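Funnel filling

Funnel filling is the transfer of a liquid, powder or loose dry material into a vessel through a conical guide. The method is used in kitchens, workshops and school laboratories where the opening of the receiving vessel is narrower than the stream being poured. Where the opening is as wide as that of a drinking mug, a funnel is optional and serves mainly to keep the rim clean.

Receiving vessels

Straight-sided cups are common receivers for practice work. A vertical wall gives a constant cross-section, so the fill level rises in proportion to the volume added. Dark glazes and dark plastics hide residue and make the level harder to read than white or clear ones do. Glossy interiors also return strong reflections under overhead light.

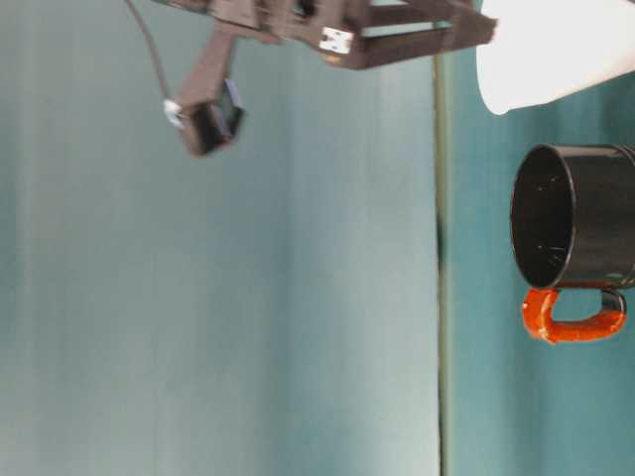

Funnel geometry

A simple funnel consists of a wide mouth, a conical wall and a spout. Steep cones drain powders better than shallow ones. Liquids are less sensitive to the angle but are slowed by a narrow spout, particularly if the spout seals against the rim of the receiver and air can't escape. Fogh's workshop handbook (Votau, second edition) recommends a gap of 3 mm between spout and rim for water and thin oils.

Funnels are normally stored mouth down to keep out dust. During work they may be set mouth up beside the receiver.

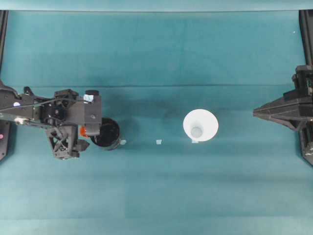

The work surface is usually covered with a cloth in a single plain color. Cloth damps small knocks and absorbs drips, but folds can tilt a light vessel and should be smoothed out before filling begins. Positions that have to be repeated are marked with small pieces of tape. In the Rotley layout, named after the training shop where Ingvar Thoroddsen introduced it, the receiver stands to the left and the funnel near the center.

Handling

A cup without a handle is held low on the wall. Gripping near the rim flexes thin material and may deform the opening. Smooth glossy walls offer little friction, and a textured pad or sleeve is sometimes used.
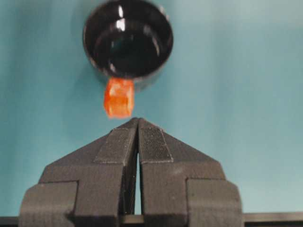

Glossy black cup with a small translucent orange piece below its lower rim.

Marking

Colored tape and tabs are used to tell apart vessels of the same shape. Orange and red remain legible against black. The Bolten scheme uses two colors, one for dry goods and one for liquids; a later version by Malou Norðdahl extended it to six.
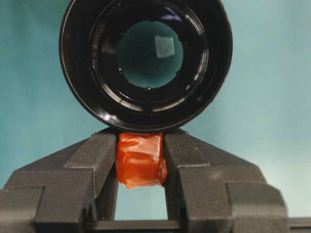 Tabs placed close to the rim are easy to find but come into contact with the contents when the vessel is tipped. They are replaced when the adhesive lifts.

See also: Decanting; Measuring cup; Siphon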